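Speaker notes, club night talk: running your first stage race
Nuala Kinsella

Start with hands up. Who has run a marathon? Who has run the day after one? Wait for the groans, then go on.

My background, keep it short. Road runner for years, moved to trails after a calf injury. First stage race was the Wultero, four days, 38 kilometers on the longest day. I finished well down the field and signed up again before I got home.

Point one: train for tired legs. Back-to-back long runs every second weekend. The second run can be slow. Gaétan Lachance walked half of his and still had a good race. Mention the hill loop behind the Mutolside parking lot, since most people here know it.

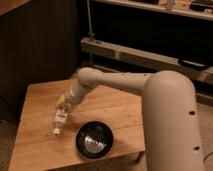

A small white bottle held over the table.

Point two: food. I got this wrong the first year. I ate gels for two days and couldn't face another one by the third. Now I carry boiled potatoes, salted, and a cheese roll for the second half. Try everything at home first. Zsófia Hegyi has offered to share her rice cake recipe, so ask her at the break.

Drink before the climbs. The gap between the last two aid stations on stage three is longer than it looks on the map, and there is no shade on the ridge.

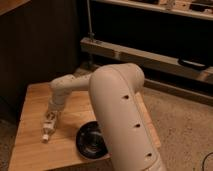

Page last changed: March, 9:40 p.m.

Point three: feet. Tape before you need it. Change socks at the halfway point even if they feel fine. Bring a second pair of shoes, half a size up, for the last two days. Read out Thulani Moodley's text about his toenails only if the room seems up for it.

Point four: pacing. Stage one always goes out too fast. The year I did best I was 755th at the end of the first day and passed people every day after that. There were 921 starters, so that was a long way back. Tell them what it felt like standing in the line at the first stile. I wanted to push past and I'm glad I stayed put.

Pause here for questions on training and kit. Take the entry questions at the end.

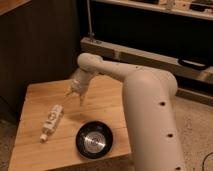
Point five: evenings. Eat within 40 minutes of finishing, then wash, then lie down. Lay out the next day's clothes before dinner. Bring earplugs for the shared tents. Bogumił Laskowska sleeps in his running kit, and I have come around to it.

Entries: the Wollberg is the gentler one for a first try, three stages, with a bag drop every night. The Ó Conaill course is rougher and needs proof of a previous finish. Anyone who wants to share a ride, put your name on the sheet by the door.

Questions.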